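Notebooks > Niditden cell > Faults

Print | E-mail

August, Cordeiro arm, grip drops. Six drops in 202 picks, all logged by the controller as good. I don't buy the "slippery glass" theory from Stedwood. The force reading sags just before each drop, and I suspect the gripper cable where it bends at the wrist. Swapping finger pads again proves nothing.
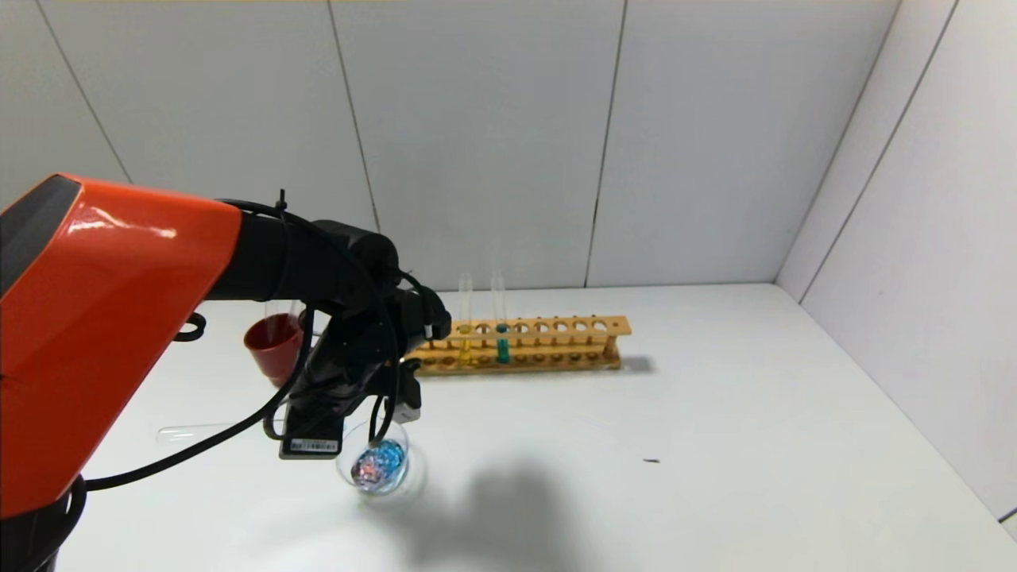
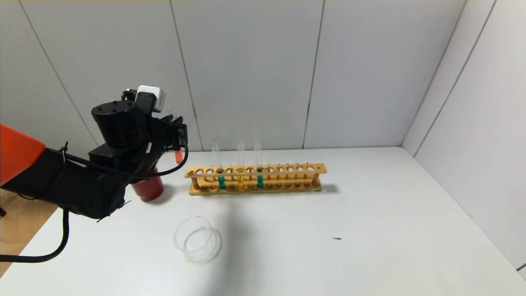 Cable loops at the gripper in both.

Can we keep running with the Kunton patch loaded?
Only with water in the glassware. The patch retries the grip after a sag, so it hides the fault and leaves the cable as it was.

Next: new cable, same pads, 334 picks. Stop at the first sag.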